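Drivberg Standing Fan – Set-up Guide
Section 3: Choosing the place and laying the cable

Read this section before you connect the fan to the mains. The assembly of the pole and the base must be finished (see Section 2).

1. Choose a hard and level floor. Tiles are suitable. On a thick carpet the round base can stand unevenly.

2. Carry the fan by the pole, never by the wire grille.

3. Put the base down at least 48 cm from curtains and other hanging textiles.

4. Loosen the tilt knob by one turn, set the head to the angle you wish, and tighten the knob again by hand.

Note: The fan may stand near a wall, but the back of the head needs free air. Stools and storage boxes can stay in the room if they do not block the air flow.

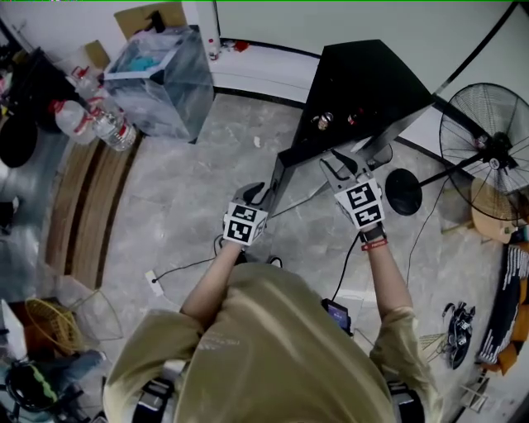
Fig. 3. Standing fan on a tiled floor, with the head tilted towards the room.

5. Lay the cable flat, along the wall where this is possible. If it must cross the floor, fix it with the cable clips (bag 43).

6. Look for other cables and loose plugs on the floor and take them away from the walking path – also the thin ones, which are easily overlooked.

CAUTION: Do not put the cable under a rug or under the base. Do not use the fan with a damaged cable.

7. Insert the plug and start with the lowest speed. If the base moves or makes a noise, switch off and repeat steps 1 to 4.

Spare clips can be ordered under part number 1186.

Revised May 28, 2019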